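Zeltimix Courtside Reader – basketball writing in print, issue 12

The Courtside Reader is a magazine of long articles about basketball and the people who play it. We publish it four times in a year, and each issue is a thick paperback that you can keep on the shelf. Issue 12 is in stock and ships from our warehouse in Venach.

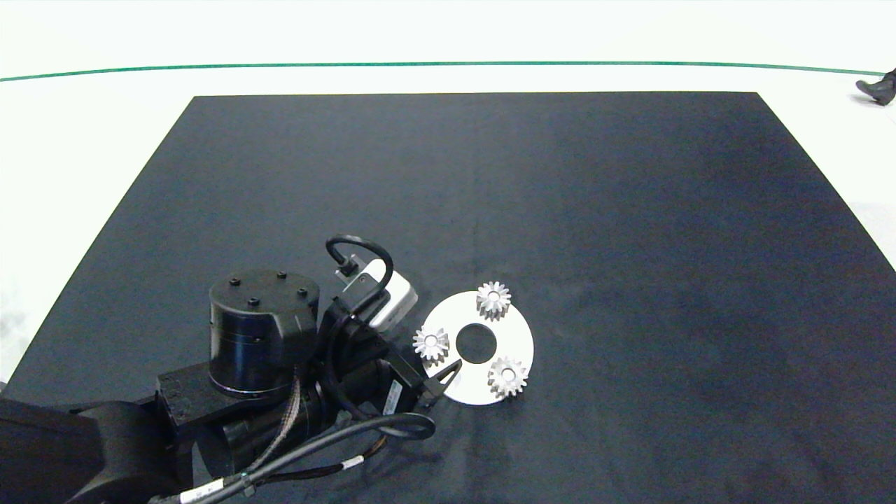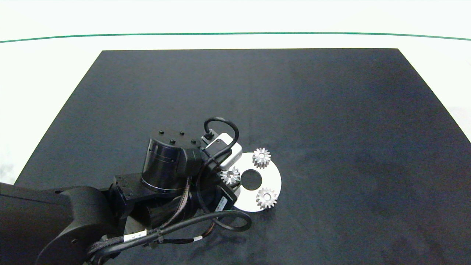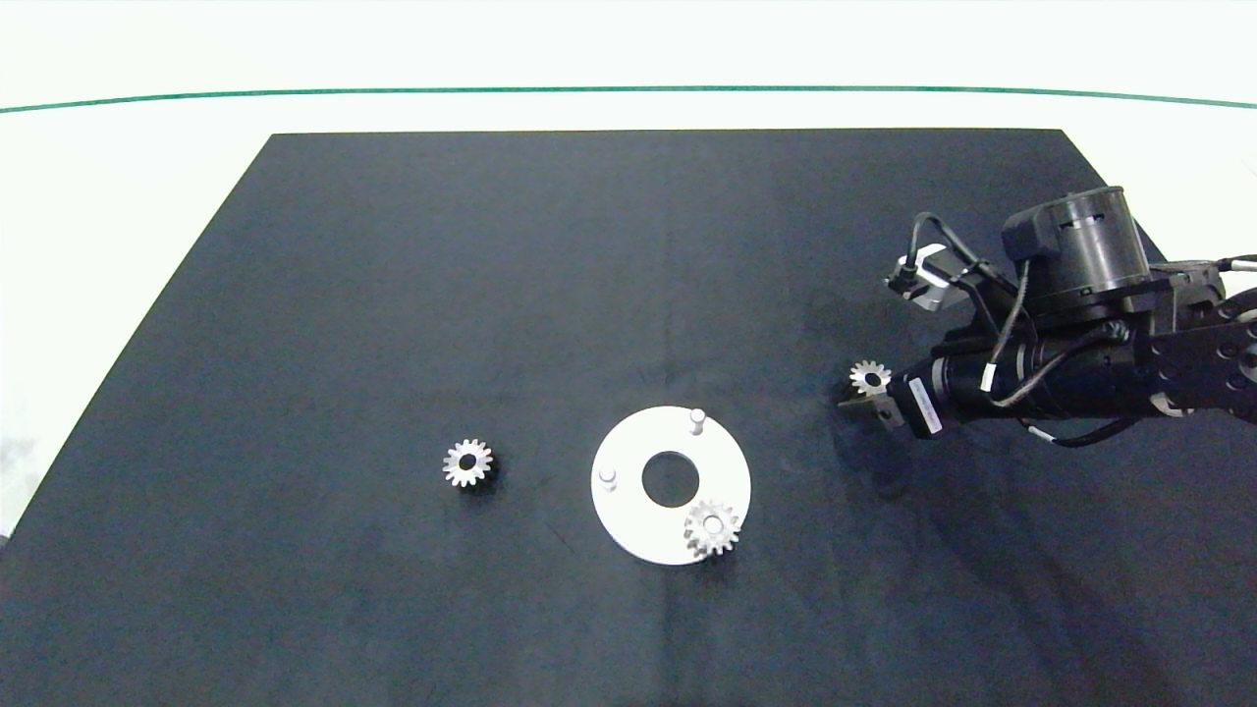 What is inside

The main article is by Dindo Ocampo, who spent a full season with the second-division club Pritavex. He travelled with the team on the bus, slept in the same motels and sat behind the bench for 27 games. His subject is the captain, a point guard who has lost his speed and must learn to play at a slower rhythm. It is the longest piece we have printed – you will need an evening for it.

Ridwan Latuheru writes about Yusof, a town where the outdoor court has been repainted every March for as long as people can remember. He speaks with the players, with the neighbours who complain about the noise, and with a retired referee who still keeps all his old whistles in a biscuit tin.

There are also five shorter pieces, among them a defence of the bank shot, a diary from an under-16 trial, and a letter from a reader who disagrees very strongly with our last issue. We have printed the letter in full.

Details

Format: paperback, sewn binding
Cover: matte, black and one colour
Paper: uncoated, cream
Language: English
Advertising: none

Please note that the cover colour can look a little different on your screen. The cream paper marks easily if you read with sunscreen on your hands, as we learned with our own copies.

Ordering

You can order a single issue or a subscription of four issues. A subscription starts with the current issue unless you write another number in the comment field at checkout. Clubs and school libraries which take five copies or more pay the reduced price, and it is calculated automatically in the cart.

Orders received before noon are posted on the same day, in a cardboard mailer without plastic. If your copy arrives with a bent corner, send us a short message with your order number and we will post a new one. You don't have to return the damaged copy.

Back issues

Issues 4 and 5 are sold out and will not be reprinted. The other back issues are available at the normal price – choose the number from the menu before you add to cart.

Page updated 30 September 2021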